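Two Arms for the Small Repair Shop

The kit from Galex comes in a black case that one person can carry, if that person is not in a hurry. Inside are two jointed arms, two grippers, the cables, and a printed guide which I read on the train to Skemcombe. The name of the product is Mathew. The company says it is only a name, and after a month with it I have started to use it like one.

Mathew is sold to workshops that take apart small electric motors and put them together again. This is a bigger trade than I had expected. Fans, pumps, power tools and hobby aircraft all bring their motors to somebody, and the work has always been done by hand, with a small screwdriver and good light. At Hiltside, the repair shop where I spent most of September, there are shelves of such motors in trays, each with a paper ticket. The shop rents the kit at 940 dollars a month, with service included. To buy it costs more, and the price depends on which grippers you choose.

The first thing you learn is that the arms do not open a motor alone. A person loosens the screws and separates the parts. After this the arms take over the slower part of the job, which is to pick up each piece, turn it for inspection, and place it in its tray. I was a little disappointed when I heard this. Then I did the same job by hand for a full afternoon, and I was less disappointed.

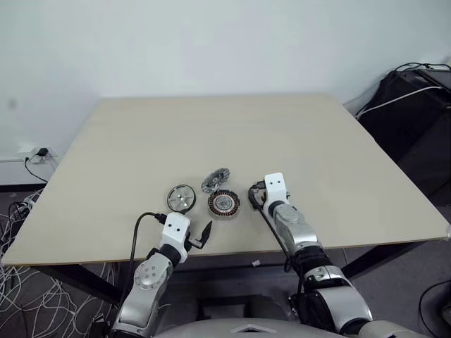

Reading time: 2 minutes

The wound part of a motor, with its ring of copper-brown coils, is the piece that shows how good a gripper is. It is heavy for its size and the wire must not be scratched. Mathew holds it with two curved black fingers, and the force is set in the software on a scale that the guide explains well. I began too high, as the guide warns you not to do. A lower setting was enough, and the arm made fewer corrections on the way to the tray.

Flat round parts are more difficult. A metal end cap lying on a smooth table gives the finger very little edge to take. The arm slides the cap a short way and tries from the side, and sometimes it tries again. With a thin rubber mat the problem almost went away. Galex does not include a mat, and at this price I think it should.

Teaching a new part is done by moving the arms with your own hands. You show the task, the system records it, and you show it again from a different starting place. The people at Hiltside told me to change the position of the parts every time, even when it feels foolish, and this was the best advice I received. My first set was too tidy. When I put the parts down in a small group, as they fall from a real motor, the arms hesitated over the smaller pieces.

During my stay the kit handled 228 motors. The counter in the software also showed 3343 single picks, including the ones that were repeated. I would like it to separate the good picks from the second tries, but the present version gives only the total. The company says that a better report is planned and gives no month for it.

I have some complaints. The cables are long, which is useful in a large room and a nuisance in a small one, and you should plan their path before you fix the base. The start-up check takes long enough to make a coffee. The guide is clear in the first half, but the chapter about errors reads as if it was written in one evening, and two of the codes I met were not in it.

The arms are quiet. This matters in a shop where customers stand at the counter and describe the noise their fan is making. They are also slow, and the speed can be raised only after the safety settings are done again from the beginning.

For a shop with only a few motors a week, I would wait. For a place like Hiltside, where the trays are always full, the rent is easier to defend. They have kept the kit for another season, and they bought their own mat.

Contact the magazine | Copyright, all rights reserved | Back to top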